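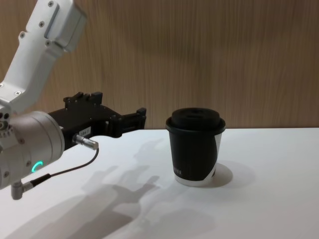
第四章 录入战时书信与口述访谈

4.1 适用范围

本章说明如何在 Remura 编目系统中为军人书信、日记和退伍军人口述访谈建立条目。军事史图书和论文的录入见第三章,照片和地图见第六章。

开始之前,请确认以下几项:

- 已用编目员或更高权限的账号登录。访客账号看不到“新建”按钮。
- 已安装 Nesero 字体包。未安装时,带变音符号的人名会显示为方框。
- 手边有该批材料的移交清单。没有清单的材料先按第二章登记,再回到本章。

注意:系统每次只允许一名编目员打开同一个全宗。如果界面顶部出现灰色锁形标志,说明有人正在编辑。不要用“强制解锁”,先在左侧“在线用户”里查看是谁。

4.2 建立全宗

1. 在主菜单选择“全宗”,点击“新建”。

2. 在“全宗名称”栏填写材料形成者的姓名,姓在前,名在后,中间用半角逗号隔开。例如 Rafferty, Brendan。爱尔兰语姓名照原样录入,不改写成英语形式。Ó Flaithearta, Peadar 按字母 F 排序,Mac Mathúna 一类的姓按字母 M 排序。系统会自动处理前者,后者需要在“排序形式”栏手工确认。

3. 在“形成者身份”栏选择一项:军官、士兵、医护人员、随军神职人员、战俘、家属、其他。一人先后有多种身份的,选择材料形成时的身份,其余写入“生平”栏。

4. 填写“服役单位”。点击右侧的放大镜,从单位表中选择,不要直接键入。单位表目前收有1,364个番号,涵盖改编前后的名称。查不到的单位先选“待定”,把原文写进备注,由管理员补入。

5. 填写“起止年代”。只知道大致年份的,在年份后加问号,系统按该年的1月1日至12月31日检索。

6. 点击“保存”。系统生成全宗号,格式为两个字母加四位数字。把全宗号用铅笔写在卷盒侧面的标签上。

注意:全宗号一经生成不能更改,删除后也不再重新使用。试录请在练习库中进行。

4.3 录入书信

1. 打开全宗,选择“件级条目”,再选择“书信”。

2. 填写“写信人”“收信人”。同一人用过不同署名的,只建一个人名条目,其他署名放在“别名”里。

3. 填写“写信日期”。信上没有日期而信封有邮戳的,填邮戳日期,并在“日期来源”中选“邮戳”。两者都没有的,留空,不要根据内容推断。推断意见写入备注,并署编目员姓名。

4. 填写“写信地点”。许多战地书信只写“法国某地”或“前线”,照录即可。

5. 在“审查标记”栏选择:无、有检查章、有涂抹、有剪除。可以多选。有剪除的信件须另填“缺失部位”。

6. 填写“内容摘要”,不超过200字。摘要用第三人称,不加评论。写信人对伤亡、恐惧、失眠等情形的叙述照实概括,不要用现代医学名称替换原词。原信写“炮弹休克”的,摘要也写“炮弹休克”。

7. 在“主题词”栏添加主题词,每件最多9个。主题词从词表中选取,输入前两个字后会出现候选列表。

8. 点击“保存并新建下一件”。写信人、收信人和写信地点会自动带入下一条,其他各栏清空。

提示:一批信件往往来自同一位写信人。先按日期把信件排好再录入,可以少改很多次顺序号。

小心:复制上一条记录时,系统会连同“审查标记”一并复制。录入下一件之前逐项核对。

4.4 录入口述访谈

口述访谈的条目由三部分组成:访谈信息、录音文件、文字稿。三部分可以分次完成,但必须先建访谈信息。

1. 选择“件级条目”,再选择“口述访谈”。

2. 填写“受访人”“访谈人”“访谈日期”“访谈地点”。日期一律按年、月、日的顺序录入,例如2008年7月10日。访谈分几次进行的,每次单独建一条,再用“关联条目”连接起来。

3. 在“授权状态”栏选择:公开、限馆内阅览、封存至指定日期、未取得授权。没有收到签字授权书原件或扫描件的,一律选“未取得授权”。口头同意不算授权。

4. 上传录音文件。支持 WAV 和 MP3 两种格式,单个文件不超过464 MB。超过的文件用 Erari 分割工具切开,切分点选在两段谈话的间隙。切分后的文件名末尾加 _01、_02,依此类推。

5. 等待进度条走完。上传中途关闭窗口,文件会丢失,需要重新上传。

6. 上传文字稿。文字稿须为纯文本,每段开头标明说话人和时间码。说话人用姓氏加冒号表示,时间码写在方括号内。

7. 点击“校验”。系统检查时间码是否按顺序排列,是否超出录音长度。有错误的段落以红色显示,双击该段可以直接修改。

8. 校验通过后点击“提交”,条目进入待审列表。

注意:文字稿中的停顿、重复和中断都要保留。听不清的地方写“[听不清]”,后面注明时长。受访人要求停止录音的位置写“[录音暂停]”,不写原因。

4.5 敏感内容

退伍军人的访谈和私人信件中常涉及阵亡细节、自杀、对平民的暴力,以及在世者的病情。录入时按以下办法处理。

1. 在条目底部勾选“含敏感内容”。

2. 在弹出的窗口中选择类别。可以多选。

3. 涉及在世者病情的,再勾选“医疗信息”。勾选后,该条目的摘要和文字稿对访客隐藏,只显示题名和日期。

4. 涉及第三方姓名的,不要在文字稿中删改。在“遮蔽词”栏逐个填入姓名,系统在对外显示时以黑条代替,内部版本保持完整。

5. 填写“复查年份”。一般为材料形成后的第83年。授权书另有规定的,以授权书为准。

小心:“遮蔽词”区分全角和半角,也区分有无变音符号。受访人把同一个姓念成两种读法、文字稿记成两种写法时,两种都要填。保存后用访客视图检查一遍。

受访人或家属要求撤回材料的,编目员不要自行删除。把条目的授权状态改为“未取得授权”,然后填写附录乙的撤回申请表,交权限管理员 Caoimhe Hanrahan。

4.6 审核与发布

1. 审核员在主菜单选择“待审”,打开条目。

2. 核对全宗号与卷盒标签是否一致。

3. 抽查主题词。主题词过宽的(例如只用了“战争”),退回编目员补充。

4. 口述访谈须试听录音的开头、中间和结尾各一段,与文字稿对照。

5. 点击“通过”或“退回”。退回时必须填写理由,理由会显示在编目员的首页上。

6. 通过的条目在当晚更新后对外可见。需要立即发布的,由管理员在“工具”菜单中手动更新索引。

编目员不能审核自己录入的条目。只有一名编目员值班时,条目留在待审列表中,不影响继续录入。

4.7 常见问题

保存时提示“人名重复”
系统找到了拼写相同的人名。点击“比较”,核对生卒年和服役单位。确为同一人的,选“使用已有条目”。不是同一人的,在姓名后用括号加注生年,再保存。

单位名称显示为“待定”,但单位表中已经补入
打开条目,重新点一次放大镜并选择单位。系统不会自动替换以前的“待定”。

录音可以上传,但无法播放
多数情况是采样率不受支持。用 Erari 转换为44.1 kHz后重新上传,旧文件会被覆盖,时间码不受影响。

检索不到带变音符号的姓名
在检索页勾选“忽略变音符号”。仍然检索不到的,检查该条目的“排序形式”是否为空。

摘要超过字数,无法保存
摘要栏右下角显示当前字数。从文字处理软件粘贴过来的文本可能带有不可见字符,也会计入字数。先点击“清除格式”。

其他问题请写明全宗号、条目号和出错时的提示文字,发给系统支持 Nahom Gebremichael。主题词增补建议发给 Saoirse Doherty,每年11月统一修订一次词表。

下一章:第五章 检索与导出书目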